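Frequently asked questions: robots and everyday chores

Zoltiva test kitchen and workshop, Waltside site

These are the questions we receive most often from householders, small manufacturers and care providers who want to know what a robot arm can do for them at present. Answers refer to our own trials unless stated. The page is revised each September.

Can I buy a robot that tidies a room?

Not in the general sense. A floor cleaner that maps a room and avoids furniture is an ordinary purchase. A machine that picks up toys, cups, post and clothing, decides where each belongs and puts it there is still a research subject. Parts of the job work well on a bench. The whole job, in a home it has not seen before, does not yet work well enough to sell.

Why is picking things up so difficult?

The arm has to find the object, choose a place to hold it, get there without touching anything else, close with the right force and confirm that it has hold of something. Each step has its own error rate and the errors multiply. A system that gets every step right 99 times in 100 will still fail several times in a session of any useful length. Soft, shiny, transparent and tangled items all make the first two steps harder.

What do you test with?

Mostly foam cubes, at the start. They don't break, they tolerate a poor grip, and they are easy to tell apart by colour. A new control program has to sort cubes into marked areas before it is allowed near crockery or machined parts. The marking is masking tape on brown paper, replaced when it lifts or tears.

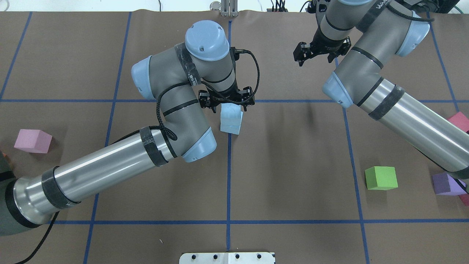 Sorting bench with two arms. The left gripper is holding a light blue foam cube; the right gripper is open.

Is sorting cubes a chore?

No. It contains most of the movements that chores need: reach, grasp, lift, carry, place, release. A program that cannot put a cube inside a taped rectangle will not put a fork in a drawer. The reverse does not follow. Passing the cube test says little about forks, which are thin, reflective and usually lying on top of other forks.

Why use two arms?

Many household jobs need one hand to hold and another to work. Opening a jar, folding a towel and putting a pillow in its case are the usual cases. Two arms also cover more of the table. The drawback is that they share the same space, and the planner has to keep them from colliding. In our trials the simplest rule is still the most reliable: if both arms want the same area, one waits.

Which chores are closest to being practical?

In our view, the following, in falling order of readiness:

Moving rigid items of known shape between fixed positions. Routine in factories for a long time.
Sorting mixed rigid items from a flat surface into bins. Workable, with a person on call.
Loading a dish rack with plates and mugs of known sizes. Workable on the bench, slow.
Folding towels and other plain rectangles. Works on good days, sensitive to fabric and lighting.
Wiping a table that has objects on it. Partial. The wiping is easy and the moving of objects is not.

Ironing, making a bed with someone's belongings on it, and cleaning a bathroom are well behind these.

How fast is it?

Slow, compared with a person. Our last full sorting trial ran to 900 picks. The median pick took 11 seconds from the start of the reach to the release, on rigid items only. A person doing the same task by hand takes a second or two and can talk at the same time. Speed can be raised, but dropped items rise with it, and on a domestic arm there are also limits on how fast it may move near people.

Does speed matter if it works overnight?

Less, provided it works unattended. That condition is the hard one. An arm that drops a spoon behind the worktop at one in the morning and then stops has done very little by breakfast. We count interruptions separately from speed for this reason, and we suggest that any buyer asks a supplier for both figures.

What about the shop floor?

Small workshops are a better prospect than homes. The lighting is fixed, the parts are known, and staff can be told to keep a tray in the same place. Funuvis and Willems both run bench cells based on our sorting software. Funuvis uses it to separate moulded caps by colour. Willems uses it to load a drying rack. Both keep an operator within call, and both went through around 7 weeks of adjustment before the cell was left to run for a full shift.

Would it suit my workshop?

It may, if the parts are rigid, heavier than a sheet of paper and lighter than a full kettle, if they arrive in a single layer, and if an occasional misplaced part can be caught later in the process. It is unlikely to suit you if parts arrive tangled, oily or nested inside one another, or if the work changes several times a day.

Do the arms learn by themselves?

No. Most of our sorting programs are trained on demonstrations in which a person steers the arms through the task. The program copies the pattern and copes with modest changes in position. It does not cope well with a new kind of object until demonstrations of that object have been added. Sellers sometimes describe this as learning on the job. Ask who performs the demonstrations and who pays for them.

What happens when the arm misses?

The gripper reports how far its fingers have closed. If they close fully, the program assumes a miss and tries again from a slightly different angle. After the third miss it leaves the item and moves to another. Skipped items are listed for the operator at the end of the run.

Is it safe to stand next to?

On our benches, visitors stay behind the marked line while the arms are powered. Staff may reach in only after pressing the stop. Arms intended for shared spaces limit their own force, but this covers the arm and does not cover what it is holding. A force-limited arm with a kitchen knife in its gripper still needs a guard.

When will there be one for the home?

We do not give a date. A single-purpose machine, for instance one that only folds towels, could reach homes well before a general one. We would expect it to be large, slow and expensive at first.

Can I visit?

Trade visitors can book a bench demonstration at Waltside through the contact form. Please bring up to seven sample parts, clean and dry, with a note of the weight of each. We cannot accept blades, liquids or food.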